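Wendell Ostrowski
25th February

Ritberg's spring launch is in April and my inbox is already full of "leaked" dials. Seven weeks of this. A thread on why I'm not buying any of it, including the watch.

2/ The rumor: Ritberg brings back the Grendstead, the hand-wound dress piece they dropped years ago, in a limited run of 306. Price supposedly $2,530. Everybody is quoting the same two numbers and they all trace back to one forum post with no source.

3/ I asked the guy who posted it. He heard it from a dealer. Which dealer? He'd rather not say. Fine, but then I'd rather not repeat it as news.

4/ 306 is also a weird number for a limited edition. The story going around is that it's the old case reference. I own an old Grendstead. The reference on the caseback doesn't have a 306 in it anywhere.

5/ Now the price. The current Ritberg three-hander is $2,341. So we're meant to believe a hand-wound reissue, new case, new dial, limited, comes in under $200 more? From the company that charges extra for a bracelet with a working clasp?

6/ People keep telling me the movement will be "in-house." Ritberg said that about the last one too. Then somebody took the back off and it was a Nelico base with a nicer rotor. Perfectly good movement! I've worn a Nelico for years. Just call it what it is.

7/ And the "heritage lume." It's beige paint. If I wanted a watch that looked like it sat in a drawer since 1962 I'd go look in my drawer.

8/ Somebody replied that I'm never happy with anything. Not true. I liked the Ridgeway diver last year. Said so in public. 200 meters, flat crystal, no date, sold at the price they announced. I still think the crown is too small.

9/ The Ridgeway is a good test, by the way. How many of the prediction accounts called it? I went back and looked at the ones I follow. None. They were all busy rendering a chronograph that never came out.

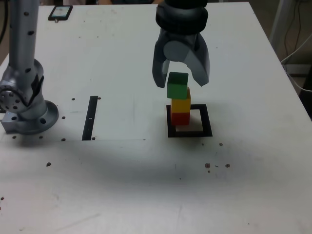
Red, yellow, green, and a gripper.

10/ What I'd put money on: a new dial color on the three-hander, a smaller size of something, and a price bump across the board. Same as the last three springs.

11/ If the Grendstead does show up at $2,530 with a movement Ritberg makes itself, I'll post a photo of my receipt. Screenshot this one.

12/ And no, I'm not putting down a deposit with a dealer for a watch the brand hasn't announced. Two people asked me today. Keep your money until there's a reference number and a price on Ritberg's own site.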